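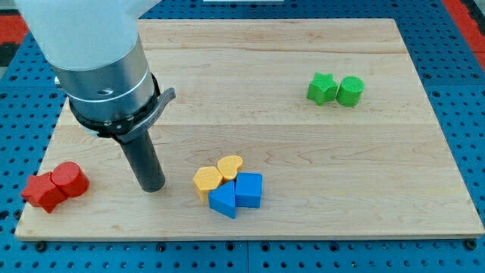
Bunte Klötze auf dem Holzbrett

Spielkreis Derkden sucht Verstärkung -- Aushilfe (m/w/d) für Ausleihe und Spielenachmittage

Kurz und knapp, weil es eilt: ab sofort, 14 Std./Woche, erstmal befristet bis November, Verlängerung gut möglich.

Wer wir sind
Kleine Spieleausleihe im Samance-Haus, Erdgeschoss, Eingang über den Hof. 1.278 Spiele im Regal, vom Holzpuzzle bis zum Strategiebrocken. Dazu Nachmittage für Kinder und Großeltern, im Winter auch mal abends.

Was zu tun ist
Ausgabe und Rücknahme, Teile nachzählen, fehlende Würfel ersetzen
Neue Spiele einfolieren und im Katalog eintragen
Regeln erklären, und zwar so dass auch Sechsjährige dranbleiben
Gruppen bis zu 24 Kinder begleiten (immer zu zweit!)
Kaffee kochen, Tische rücken, zum Schluss durchfegen

Was wir uns wünschen
Mindestalter 18
Deutsch sicher, weitere Sprachen sehr gern
Geduld. Auch beim fünften Mal "Wer fängt an?"
Spielst selber gern -- Vorkentnisse in Bibliothek oder Kita schön, aber kein Muss
Erweitertes Führungszeugnis, kann nachgereicht werden, Kosten übernehmen wir

Was es gibt
Bezahlung nach Haustarif, Details im Gespräch. Einarbeitung durch Dzifa Essien, die die Ausleihe leitet. Feste Dienste, Tausch nach Absprache. Spiele umsonst ausleihen, klar. Schlüssel und Spind ebenfalls.

In den Schulferien andere Zeiten, dann eher vormittags. Bitte gleich dazuschreiben, wann du gar nicht kannst.

Bewerbung
Ein paar Zeilen plus Lebenslauf, kein Foto nötig. Gern mit Lieblingsspiel. Per Mail über das Kontaktformular oder auf Papier in den Briefkasten am Hoftor, Stichwort "Ausleihe". Eingang bis 28. Dezember 2023, danach schauen wir nicht mehr rein. Probenachmittag im Januar, wird natürlich bezhalt.

Fragen an Dewanti Mandagi, am besten schriftlich -- Telefon ist zwischen den Jahren nur manchmal besetzt.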